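Drawing Group Newsletter: Technical Notes

Perspective grids for tiled interiors: what changed in the second edition

The revised edition of Gurinier, the perspective workbook by Lakmal Pramanik, was released in April 2021. Members who own the first edition have asked whether the differences justify a second purchase. I have worked through both copies with the same pencils and the same paper, and the notes that follow are confined to method. The reproduction quality is comparable in both.

The new edition runs to 136 pages. The chapters on street sketching are unchanged apart from corrected captions. The material on interiors has been rewritten, with a separate chapter on tiled surfaces contributed by Nour Akl, whose pen drawings of stairwells some members will remember from the Vimlow exhibition.

Akl's method begins with the diagonal. A single tile is drawn by eye at a convenient place near the viewer, its diagonal is extended to the horizon line, and every further row is located where that diagonal crosses the receding grout lines. The first edition spaced the rows by measurement, using a table of ratios that most readers found slow and that failed whenever the tiles were not square. The diagonal works for any rectangle, provided the tiles are laid in a plain grid. For offset courses the construction is drawn as if the grid were plain, and alternate rows are then shifted by half a tile.

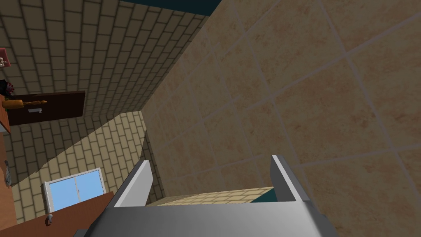 Small rectangular tiles in cream and tan, with darker grout lines.

On grout, the advice is brief. At sketchbook scale a grout line should be drawn only in the nearest third of the surface, then broken, then dropped. Akl uses a grey fineliner for this and keeps black for edges where one plane meets another. I tried the same subject with black throughout and the floor came forward of everything standing on it. A diluted wash laid over the whole floor afterwards recovers some of the depth, but the better course is to use the grey pen from the start.

The second rewritten chapter deals with tilted views. Jericho Ambrosio contributed the worked plates. The usual instruction to beginners is to hold the book square to the room, and the resulting drawings are consistent but stiff. Ambrosio sets the horizon at an angle of 30 degrees to the bottom of the page and constructs everything from that. Verticals in the room remain perpendicular to the tilted horizon, and this is the point at which most attempts go wrong, as the hand returns to the edge of the paper for its vertical. He recommends ruling a faint perpendicular in each corner before starting.
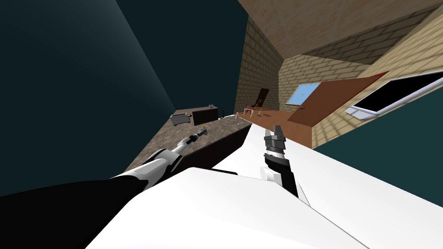
Strongly tilted view over a speckled counter.

Speckled and granular surfaces get half a page. The book suggests a dry brush for the texture, with the marks flattened as they recede. I found a worn brush pen easier to control, particularly on the rougher Calorov stock, where a dry brush skips across the tooth of the paper and leaves larger marks than intended. On smooth paper I could see no difference between the two tools.

Colour is treated more narrowly than the title page implies. There is one palette for warm neutrals and one for dark blue-greens, the latter mixed from phthalo green, ultramarine and a little burnt umber. Pramanik mixes the dark first and adjusts the beige to suit it — the reverse of the order given in the first edition. The umber needs restraint. Too much of it turns the mixture a flat brown-black that no longer relates to the lighter tones beside it. 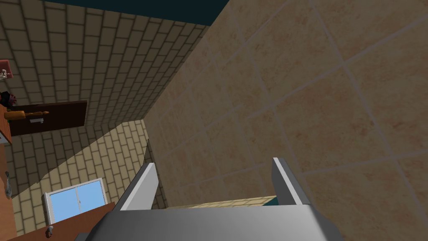 Beige tile against a dark teal edge.

The plate on edges is the most useful in the book for those of us who work in line and wash. It separates a hard edge, where two planes of different value meet, from a thin edge, where a narrow strip catches light between two similar planes. The second kind is reserved as bare paper or lifted with a damp flat brush while the wash is still workable. White gel pen is mentioned and not recommended.

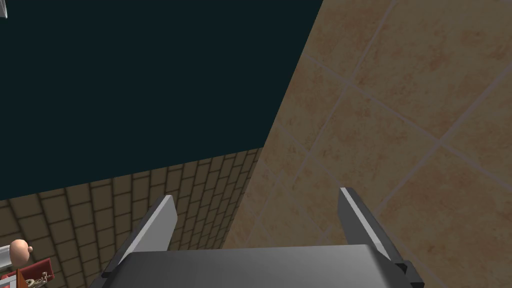
Two errors should be noted. In the diagram for inside corners, the left and right vanishing points are labelled the wrong way around. In the paint list, the pigment number beside raw sienna belongs to the entry below it. Majdi Ghanem has written to the publisher, Bitar, about both, and a correction slip is expected in May.

The group's copy is held by Imad Rizk and may be borrowed for 2 weeks at a time. Please use tracing paper over the exercise pages.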